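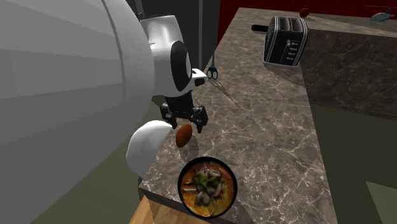
Monday, April 1, 2019
By Jozef Van Acker
2 comments | 6 shares

Sourdough starter, second week. The jar from Skaltau flour still smells too sharp, like nail polish. Bart Vermeulen thinks I feed it too late in the evening. I will try 14 grams of rye more at each feeding and keep the water the same.

The Ustent flour rises slower, but the smell is mild, a little like yogurt. I made two small loaves with it. The crust was good, the inside was gummy near the bottom. Maybe I have cut them too early.

Question for Bart: did you write down the oven setting for your last loaf? I can not find it in the September pages.

To do: order new rubber rings for the jars, wash the proofing cloths without soap.

Recent entries
Salt before or after the rest?
Van Damme rye, first test
Cleaning the Grirkuton mixer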